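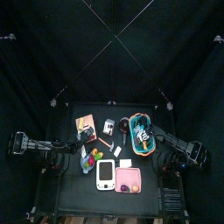
ESTVILLE RESIDENTS' ALLIANCE

For immediate release: December 4, 2022

Alliance councillor to keep her council seat and her union post, and asks residents to help set the rules

The Estville Residents' Alliance is very pleased to confirm that Councillor Tomoyo Takagi will stay on as a member of Estville Town Council while she serves as branch secretary of the Lanari Transport Workers' Union, the post to which she was elected by her fellow members last month. The decision was taken at a well-attended (and, it must be said, rather warm) meeting of the Alliance at the Jatoi Hall, where 126 members turned out on a wet evening to have their say.

Many residents have written to us over the past few weeks to ask how one person can do both jobs, and whether she ought to. These are fair questions and we are grateful to everybody who took the trouble to put them to us, including those who did so quite crossly. Councillor Takagi spent the better part of the evening answering them in person, and we would like to set out here what was agreed, for the benefit of those who could not get to the hall.

The most pressing matter is the proposed parking and road charge on the Trulard side of town. The council is due to vote on the charge before the Christmas break. The union branch has already said that it will oppose it, on the grounds that bus and delivery crews who start before the first service of the day have no choice but to drive in. Councillor Takagi has told the council's monitoring officer about her union post, and it has been entered in the register of interests. She will not sit on the working group that is drawing up the charge, and she will leave the chamber when it comes to the vote. Her place on the working group will be taken by another Alliance councillor, to be named at our next group meeting.

She will also give up her extra allowance as vice-chair of the transport panel from the end of December, and will stand down from that role on the same day. She remains an ordinary member of the planning and libraries panels, where she has been a steady and good-humoured presence ever since she was first elected with 1357 votes, and where we very much hope she will be left in peace to get on with things.

Councillor Takagi said: "I have been a bus driver for longer than I have been a councillor, and I have never hidden which side of the cab window I came from. People in this ward knew that when they voted for me. What they are entitled to is a clear answer about where I will be when two meetings fall on the same night, and the answer is that if it's a full council meeting, I will be at the council. The branch knows that and has been very kind about it. If I can't keep to it then I shall say so, and one of the jobs will have to go."

The meeting backed the arrangement on a show of hands, with 11 members voting against. Several of those 11 spoke thoughtfully, and their main worry was that a councillor who leaves the room for the biggest vote of the winter leaves her ward one voice short. We do not want to brush that aside. The Alliance has therefore agreed to look at the arrangement again in 6 months, at another open meeting, and to publish Councillor Takagi's attendance record in the newsletter between now and then.

We would also like to hear from residents about outside roles in general. Our present rules on the subject were written when the Alliance was a much smaller affair that met in one another's front rooms, and they say very little beyond asking members to be sensible. A short paper with suggested new wording can be collected from Estville Library, or from our stall in the market on Saturday mornings, where there will be tea and, weather allowing, somebody's mince pies. Comments may be left in the box at the library desk or handed to any Alliance councillor.

Councillor Takagi's ward surgery carries on as usual in the small room at the Jatoi Hall, on the first Tuesday evening of the month, and no appointment is needed.

ENDS

Notes to editors

The Estville Residents' Alliance is a local group with no link to any national party. Councillor Takagi speaks for the Alliance on council matters only. Questions on union business should be put to the Lanari branch office.

Councillor Takagi is available for interview on weekday afternoons, after her shift. Requests should be made through the Alliance press desk.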